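Journal > Winter > Choir and other evenings

The long room

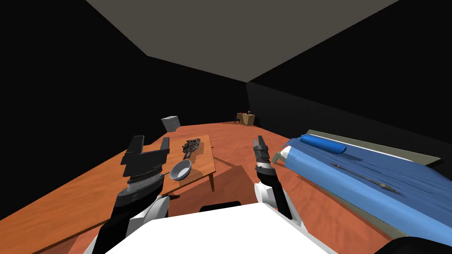 Gray ceiling, dark walls, orange wood floor.

Slept until 7:40 and still felt short of it. Oatmeal, then the bus out past Arroyo with the music folder on my knees. It rained all the way.

Two rehearsals left before the January concert, and the altos still come in early on page six. Marwa Nasr had us sing that page with our books closed, which was rough the first time and a little better the second. She wants the last chord held longer than I have air for. I breathed in the middle of it and hoped the woman from Dakow next to me would cover. She was breathing too.

At the break I helped Marwa with the programs. She had 200 printed and the hall holds 368, so either we order more or people share. I said share. She said order more, and she is paying, so that was that. My name is spelled wrong in the second column. I let it go — last year they left me out.

We did the Sulari piece after that, all four verses. I like the third one best, where the basses have the tune and the rest of us only hum. Got the words mixed up in the fourth.

Walked home by the river because the rain had stopped. Bought onions, a lemon and the cheap tea. Soup for supper, enough left for tomorrow. Called my sister and she talked mostly about her furnace.

Throat a bit sore tonight. Salt water, then bed. Must mark the breaths in pencil before next time — page six, page nine and the whole of the last page.

2 comments

Recent entries
Soup again
A letter from Stakamero
The wrong bus
Black shoes for the concert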